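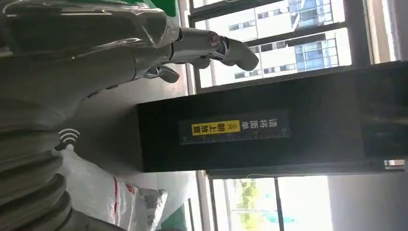 Dennis Kaijage would have liked the change two winters ago. Half the parcels that came back to him in that time, he said, had been put down the wrong way round, with the waybill underneath where the scanner could not read it.

Parcel sorting firm Gridbridge has set out how its small parcel benches will be run from February, after a trial in which 3,608 parcels were put through by hand and checked one at a time. The new way of working covers how a parcel is put down, where the crates stand and what happens to a bag or box that will not scan.

The main rule is a simple one. Every parcel goes on the scanning pad with the waybill facing up. The instruction is already on the scanning equipment in Chinese, and Gridbridge will now put the same rule at the top of its written guide for new starters, in English and in Polish.

"It sounds like a small thing, and it is a small thing," said Severyn Karpenko, who leads bench operations at Gridbridge. "But a parcel that is face down has to be picked up, turned over and put back. If it has already gone on to the belt, somebody has to go and fetch it."

Of the parcels in the trial, 309 failed to scan the first time. Most of those had been laid with the label underneath. The rest were mainly soft bags where the label had creased or had been stuck over a fold. Gridbridge said that bags would now be smoothed flat with the palm before they were put down, and that staff should not pull at a label to straighten it.
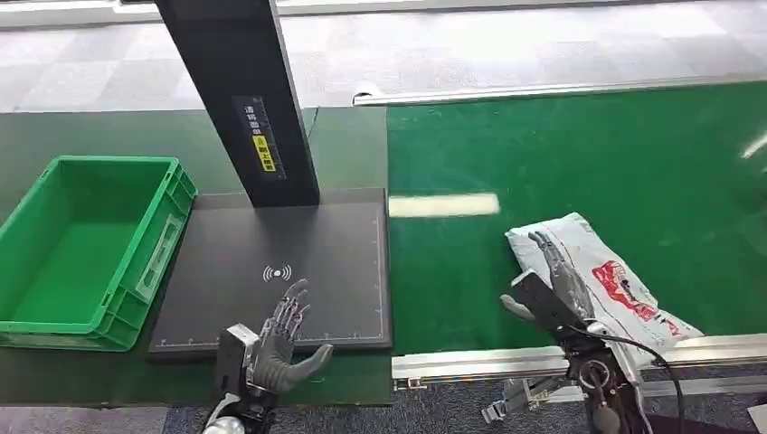

The guide also deals with the layout of the bench. The crate stands on the left, next to the pad, with the recessed handle facing in towards the middle of the bench. The belt runs on the right. Parcels are taken from the crate, scanned and moved across to the belt, so that nothing has to be passed back over the pad.

Staff are asked to keep the pad clear between parcels. Tape, pens, cups and spare labels are to be kept off it at all times, and nothing should be leaned against the column behind. Rubbish from split packaging goes in the bin under the bench and should be emptied at the end of each shift.

When a crate is empty it stays where it is until a full one has been brought up. During the trial, benches where the empty crate was taken away first tended to end up with parcels stacked on the worktop, and some of these were then missed. Crates are not to be filled above the rim.
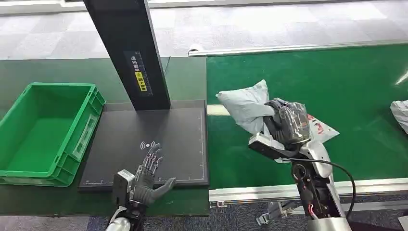

Page last changed: Friday, 4.15 pm. Bench guide wording updated.

Customers who send goods through Gridbridge do not need to do anything new, but the firm has asked them to think about where they put their labels. A waybill should go on the largest flat side of a box, away from the edges and clear of any tape seam. On a bag, it should go in the middle of one side once the bag has been filled and sealed.

Homeware seller Obura, which sends cushion covers and table linen in soft bags, took part in the trial and has since changed how it packs. It now folds each item to the size of the label or larger before it goes in the bag. Packaging supplier Bridico is working on a bag with a printed box showing where the waybill should go, and samples will be sent to Gridbridge customers who ask for them.

"We had people sticking the label on first and then stuffing the bag," said Karpenko. "By the time it got to us the barcode was round a corner."

Parcels that fail to scan twice will be set aside in a separate crate and dealt with at the end of the hour. The number will be typed in by hand where it can be read. Where it cannot, the parcel will be held and the sender contacted the same day.

Training for the 56 people who work on the benches has begun and takes almost 4 hours, most of it spent at the bench. Agency staff will be given the same training before their first shift.
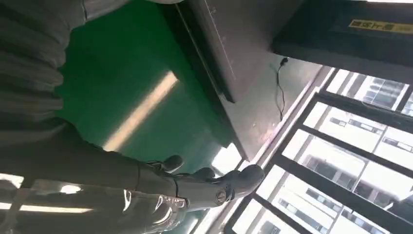

Notes for editors

Gridbridge sorts small parcels for online shops and other senders. The trial covered boxes and soft bags only. Tubes, envelopes and anything too big for the pad are handled separately and are not affected.

The bench guide is called Drarkex, after the name of the first bench layout the firm used. Printed copies are free to customers and can be requested from the Gridbridge press desk, which will also take questions about the trial and requests to speak to Severyn Karpenko.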